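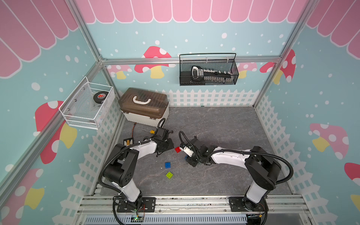 Visit to the Robot Learning Room in Groveldale

Posted 2018-06-20

I had wanted to see this place for a long time. My colleague Eero Kokkonen and I work with ordinary factory robots, the kind that get a fixed program and repeat it for years. When Draltumon opened its doors to visitors, we took the early train to Groveldale and arrived while the coffee was still being made.

The building was before a printing house, and one can still smell it a little on the stairs. We were met by Idun Kvam, who leads the collecting of examples. She gave a short talk of the kind I like, without slides. Her group does not write the movements of the robot. A person guides the arms through the task, the computer stores the camera pictures together with the positions of all joints, and one such recording is called an episode. When there are enough episodes, a model is trained on them and must try the same task alone.

What is enough, I asked. She said that for a simple task with bricks they begin with 75 episodes and look at how bad the result is. Then they record more of exactly those situations where the model fails.

The cells

I had expected a laboratory all in gray. The floor panel of the cell we watched is in fact gray, with a marble pattern, but the walls have a cartoon wallpaper with red-and-white mushrooms, a picket fence and a pink awning. Eero asked if it was made for children's visits. Idun told us that every cell gets another wallpaper, and these are changed in July, so that the model does not learn to depend on one background. The staff chose the patterns by voting. The losing proposal had pigs on it, and from this the oldest cell has still the name Porker.

Two arms, white and black, stand side by side on an aluminum rail, and both reach in over the floor. For us who are used to fences and yellow warning lines it was a strange feeling to see such small machines. The black cable conduits follow the arms in big loops up to the wrists. I asked about them, for in our own plant the cables are always the first thing that breaks. The answer was that here it is the same.

The task of the morning was toy bricks. There were red, blue and lime-green ones on the floor, and the grippers had to work close to each other, with only a small gap between them. The operator, a young man who did not want to be named in a report, said this is the difficult part. With one arm a beginner becomes useful in 2 hours. With two arms he needed 4 days before his episodes were good enough to keep.

Things that are not part of the task

In the back corner of the cell is a toolbox with a brown lid, and a screwdriver with a yellow handle lies in front of it. A handsaw lies in a black wire basket on the back wall, and there is a roll of tape in a white basket on the side. Such objects are called distractors in this group. The robot must learn that the bricks are interesting and the saw is not. Between the sessions the operator moves some of them according to a list, and he writes the change in the log.

I found the log the most instructive part of the day. It has a column for the operator, a column for the start position of the bricks, and a column for remarks. A failed grasp is not always thrown away. If the operator misses the brick and then corrects himself calmly, the episode is kept and marked, as the model should also see how one recovers from a mistake. If he hurries or shakes, it is deleted. Each operator records for 45 minutes at most and then has a break.

I was allowed to try for myself. My first 5 episodes were all deleted, and I think rightly so. One holds the brick too long in the air, and one looks at the hand and not at the screen. Eero was better, which he mentioned several times on the way home.

Practical information

Lunch was at Björklund, across the yard, where the soup is good and the bread is free. Closed shoes are required in the robot room, and bags must stay in the cloakroom. Visitors who want to try the arms should say this at the registration, for the places are few. The stairs are steep and there is no elevator, but one can ask for the entrance at the loading dock.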